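Two-arm cell: gripper closes again during handover, marker under tension

Forum: Fault reports and safety
Tags: dual arm, parallel gripper, handover

kestrel_bench
Wednesday, I was running the marker routine on our two-arm table at Civadstead. One arm picks a marker, turns it, passes it to the other arm. This worked for weeks. Now I have a fault that I don't like at all.

At the handover the giving gripper must open after the receiving one reports a grip. In the log it receives the open command, moves a little, and then closes again with full force. Both arms hold the same marker and the receiving arm starts to pull. I counted the cycles from the log: 168 runs, and the fault came in 19 of them. One time a cap came off and flew to the side of the table where I was sitting.

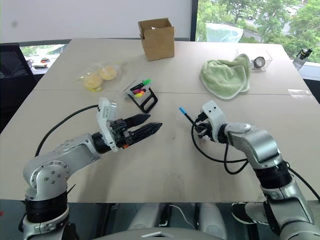

The controller did not stop in any of these cases. No alarm, no torque limit, only a line with "position not reached" that goes away by itself. I have the Merkimari controller with the handover script from Anby, nothing changed since March except one gripper cable. The e-stop works, I tested it after.

Has somebody seen a gripper that closes again after the open command?

geerts_user_20
Look at the cable first. You write that you changed nothing except one cable, so you changed something. On our Geerts grippers a bad contact at the connector made the finger position jump, and the controller then tried to correct it. The effect was the same as yours.

Move the wrist slowly by hand with the drives off and watch the position value. If it jumps in one direction of the wrist, you have your answer.

Ilse Jansen
I do not agree that the cable is the first question. The first question is why the arm was allowed to pull while both grippers were closed. A cable can fail any day. The program should wait for two signals: receiver closed AND giver open. From your text I understand that the Anby script waits only for the first one, and after that it uses a fixed delay.

Also please do not sit at that side of the table when it runs. A marker cap is light, but next month the part can be something else.

kestrel_bench
Ilse, you are right about the script, I opened it and there is a fixed delay of 2 seconds. I always believed it was a check.

For the cable I did the test from geerts_user_20. The value jumps when I turn the wrist outward. It does not jump every time, and that makes me nervous — a fault which comes and goes is worse for me than a broken one.

What I plan to do now, please correct me:

1. Leave the handover out. Each arm only picks up a marker and puts it down on its own side, slow speed.

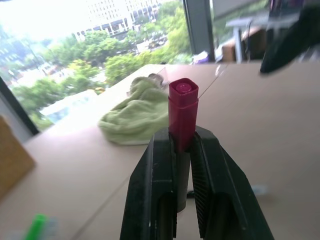
2. Put back the old cable and repeat the wrist test with drives off.

3. Change the script so that it waits for the open position of the giver, and stops with an alarm if it does not come.

4. Only then run the handover again, with low grip force and people away from the table.

geerts_user_20
Good list, but I would do number 2 before number 1. If you move the arm with the bad cable you will only learn that it is bad.

Ilse Jansen
And I would do number 3 before both. We can discuss it the whole evening. The order between 1 and 2 is not so important if the speed is low and the e-stop is in your hand.

Pierina Testa
I had this problem with taped fingers as well. The tape gets soft and sticky, so the part stays on the finger even when the gripper is open. It looks like a gripper fault from outside, and I lost two days with it. In your case the log shows real closing, so the tape is not the main cause, but put new tape before you compare the numbers.

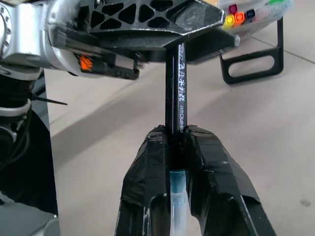 Is it enough to lower the grip force and keep the fixed delay?
Lower force makes the pull less violent, but the arm still moves without knowing if the other gripper is open. Keep the low force and add the check for the open position.

geerts_user_20
Fine, I agree with Pierina on this one. I still say the cable is the cause and the script only let it happen.

kestrel_bench
Thank you all. I will start with the script then, and the cable after it. When I have a new log I will post it in this thread.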